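Search this manual
Enter keyword or part no.

Dulalside Two-Arm Garment Cell: Set-up and Care
Section 3. Grip check under tension

Carry out this check after any finger change, after re-routing a wrist cable, and at the start of each month of operation. Use a plain knit garment with no zippers or buttons. Allow 30 minutes.

CAUTION: Keep hands clear of the table whenever the arms are enabled. The E-stop must be within reach of the operator at the front edge.

3.1 Preparing the table

1. Disable both arms. Wipe the tabletop with a dry cloth.
2. Inspect the red corner tape on the left-arm side. Replace any tape that has lifted. Match the new tape to the old outline before peeling the old tape off.
3. Check that the grommets are clear.
4. Lay the test garment across the rear half of the table and enable the arms in Hold mode.

3.2 Closing the grippers

5. Jog the right arm to one end of the garment and close the fingers at 18 N.
6. Repeat with the left arm at the other end.
7. Raise both wrists together until the cloth forms a band between the grippers. Stop before the knit distorts.

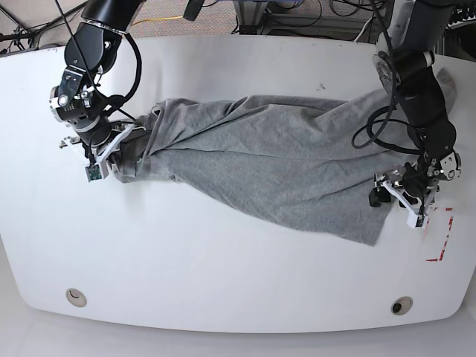
Fig. 3-1. Garment held at both ends, right gripper at the left of the figure.

NOTE: "Right" and "left" mean the robot's own right and left, as on the Vrabec pendant. An operator facing the cell sees them reversed.

8. Look at the cloth where it enters each pair of fingers. Bunching is acceptable. Cloth wedged behind a finger bracket is not; open the gripper and start again from step 5.

3.3 Cable slack

9. With the garment still held, check the cable loops on both arms. Each loop must hang free of the joints and must not be drawn tight at the wrist.
10. Check that no loop can enter the fingers when the gripper opens. Re-tie at the upper link if required.
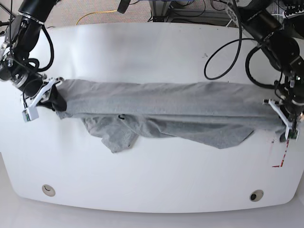
Fig. 3-2. Upper edge of garment drawn near straight; lower flap hanging free.

11. Hold for three minutes. Slip of over 3 mm at either end is a fail. Replace both fingers on that gripper as a set (Fanbridge finger kit, Section 7).
12. Lower the wrists, open the grippers and log the result.

CAUTION: Do not pull the garment out of closed fingers by hand.

Comments

gavwood_line2: Step 10 should say which tie to use. We went with the hook-and-loop ones, seems fine.

mtce_nights: Does the 18 N figure apply to fleece as well?

tapeandtie: Section 7 link goes to the old finger kit.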